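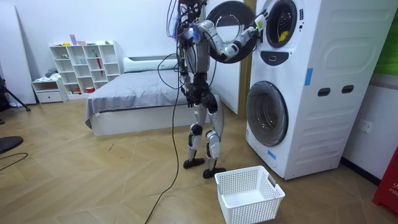 Can a robot do the laundry yet?

Members keep asking us this one, so we put it on the program for the Rarville Home Technology Circle's last meeting before the summer break. Over 60 people came, which meant borrowing chairs from the room next door. Glenys Brunton gave the talk. She spent 15 years repairing washers and dryers before she moved to the test department at McAlister, and she has been following household robots as a side interest for most of that time.

Her short answer was "parts of it, on a good day." The longer answer took up the rest of the evening.

Glenys began with the steps in an ordinary load of wash. You sort it, carry it, open the door, put it in, add detergent, pick a cycle, move it to the dryer, clean the lint screen, take it out, fold it and put it away. People do all this while thinking about something else. For a machine, each step is a separate problem, and a robot that is good at one may be no use at the next.

The washing and drying were automated long ago. What is left is the handling, and cloth is hard to handle. A box keeps its shape when you pick it up. A shirt does not. It can be inside out, or have a sock stuck in the sleeve, and it looks different every time it is dropped. A small garment lying at the bottom of a drum is one of the tougher cases, according to Glenys. The robot has to get a hand through the round opening without hitting the rim, find the cloth in poor light, close on it and bring it back out. Children's clothes are worse than bath towels for this reason.

Doors came up more than anyone expected. A washer door swings on one side and needs a pull in the right direction. Pull too softly and the latch holds. Pull too hard and you can bend a hinge or shift the whole appliance. Stacked units add the matter of height, as the upper drum is at chest or shoulder level and the lower one means bending down. A robot on two legs has to keep its balance while it reaches, and the farther out the arms go, the harder that gets. Wheels are steadier, but they do not help with stairs, and plenty of laundry rooms in the older part of Rarville are in the basement.

Warrick McPhee asked about cost. Glenys would not guess at a price for a humanoid, as so few are sold for home use and the quoted prices leave out repairs. She did compare it with something Warrick could buy now. The laundry service in Girkthorpe charged her sister $2,289 over the past year for pickup, washing and folding, and nothing had to be plugged in. She thinks any home robot will have to be judged against that kind of bill.

There was a good discussion on safety. Most of the machines shown in videos are being run with staff close by and often with a cable attached, and viewers should look for that before deciding how finished a product is. She also suggested checking whether the video has been sped up, and whether a person is steering the robot from off to the side. Neither one makes the work worthless. It does change what you can conclude from it.

On the shop floor the picture is better. Commercial laundries already use machines that feed flat sheets into an ironer and fold them on the far side. Zulletlow, the linen firm out by the rail yard, has had a towel folder for 10 years. It handles towels and nothing else, and someone still has to load it. Glenys expects that homes will get more help from single-purpose machines of this sort before a walking robot takes over the whole chore.

Asked if she would have one in her own house, she said she would let it carry the basket.

Her notes are in the binder at the front desk. The next meeting is in September, and Warrick will be going over robot lawn mowers, including how his gets along on a slope. Please bring your own cup.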